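Wrist camera view in sim: segmentation merges the part with the right finger

Grerkora forum > Simulation and perception > Help wanted

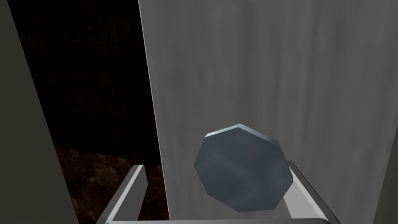
Wrist view in sim, octagonal part in front of the light grey panel.

furtuna_o
Hello all. I am working on a pick and place task in simulation and I have a problem with the perception part. The wrist camera sees the two fingers and the octagonal part (dark slate blue, cloudy texture). My segmentation node should give one mask for the part and one for the gripper. The left finger is always fine. The right finger, where the part overlaps it, is joined to the part in many frames. After this the centroid moves to the right and the planner makes a grasp pose which is wrong by several millimeters.

What I have tried:
- changed the depth threshold for the clustering, from 4 mm up to 12 mm
- added noise to the depth, same result
- trained the color model again with 2622 rendered frames, it is a bit better but not solved

I run Plakia for the sim and Baran for the planner, both from the August release. In my test set I have 183 frames with overlap and the mask is joined in most of them. I can share the bag if somebody wants it.

Thank you in advance,
Ovidiu

callum_b
You know the joint angles. You have the gripper mesh. Render the gripper mask from the kinematics and subtract it before you segment anything. No learning required.

furtuna_o
Thank you Callum. I do this already with the self filter, I forgot to write it. The filter has padding of 5 mm. If I make the padding small, there are gripper pixels left on the border. If I make it big, it eats the right side of the part, exactly where I need it.

callum_b
Then your padding is hiding some other error. In sim your extrinsics are perfect, so the padding should be zero and there should be nothing left over. If there is, something in your transform chain is late or off. Check the timestamps before you touch the model.

szucst
I don't fully agree with Callum. Zero padding works in sim and then you go to the real arm and it stops working the same day. We had this with our cell. I would keep the padding but do the subtraction in depth and not only in 2D. For each pixel, compare the measured depth with the rendered depth of the gripper. If the measured value is nearer than the finger by more than your tolerance, it can't be the finger, so keep it. In your picture the part overlaps the right finger, so it is in front of it there and this test should give you those pixels back.

callum_b
Sure, on real hardware. He asked about sim. Fix the sim first and you know what you are padding for.

szucst
He will go to the real arm at some point, I suppose. But yes, the timestamps are worth a look, it takes five minutes.

jlightfoot
Two other things from the picture. That part has a pale bevel along the top edges, nearly white-blue, and your gripper is light grey, and the panel behind is light grey too. If the color model has any weight in the clustering, the bevel pixels will probably vote for gripper or background and only the dark face votes for part. What is your color weight?

Also, are you using Grillance for the masks or your own node? Grillance has an option called merge_small_regions and it is on by default. It caused me a lot of trouble with thin borders.

furtuna_o
Jordan, it is Grillance, version from the same release. The color weight is 0.4. I did not know about merge_small_regions, it is not in my config file at all so I think it is on. I will test tomorrow morning.

Tímea, I understand the idea, but do I need to write my own filter for it? The self filter in Plakia gives me only a binary mask.

szucst
There is a second output topic with the rendered depth, but you must set publish_model_depth to true. Then it is a short node, maybe thirty lines. Be careful that both images have the same near clipping value. The fingers are very close to the camera and if the model renderer clips them earlier than the sim camera, you get holes in the model depth and you will search for a long time.

gtapley
Jumping in from the planning side. Why is the centroid driving the grasp at all? It is a polygon with flat sides. Fit the outline, pick two opposite sides, and put the fingers on those. A partly wrong mask hurts the centroid a lot but it hurts a line fit much less. In Baran you can pass a set of candidate poses and let it reject the ones where a finger would touch the panel.

callum_b
Fitting the outline on a tilted part from one view? You see the thickness on the upper edges and you will fit lines to the wrong rim half the time.

gtapley
Use the depth to take only the front face, then fit. The tilt comes from the same plane. I'm not saying it is free, I'm saying the centroid is a poor thing to plan on for this shape.

furtuna_o
I come back with results, it is Tuesday evening here and I have run everything on the same 183 frames.

1. Timestamps. Callum was right, there was an error. The joint states came one cycle later than the image. With the arm stopped you don't see it, but I recorded most frames during the approach. After the fix I could reduce the padding to 1 mm. Joined masks: still 61.

2. merge_small_regions set to false. Joined masks: 22. The masks have more small islands now, I remove them after by area.

3. Depth comparison as Tímea described, with tolerance 2 mm. 181 of 183 frames are correct.

The near clipping was different, as Tímea warned! The sim camera had 0.01 and the model renderer had 0.05, so a piece of each finger was missing from the model depth. I lost one hour there even with the warning, because I changed the value in the wrong launch file.

jlightfoot
Nice. What is in the two bad frames?

furtuna_o
In both of them the part is almost touching the finger, so the depth difference is under the tolerance. I tried tolerance 1 mm, but then I get 179 and the errors move to other frames. I leave it at 2 mm.

callum_b
Still 61 after the timestamp fix is more than I expected. I would look at whether the mesh you render has the same finger geometry as the one in the sim. The tips are cut at a slant, and a simplified collision mesh often has them square.

furtuna_o
I checked now. The self filter uses the collision mesh and yes - it has square tips. I will change it to the visual mesh this week and write the number here.

gtapley
And the grasp?

furtuna_o
For now it is still the centroid, sorry Gemma. I want to try your candidates with the front face, but first I need to understand how Baran scores them. Is there a small config I can look at?

gtapley
I'll clean mine up and attach it here. Ignore the weights in it, they are tuned for a wider gripper.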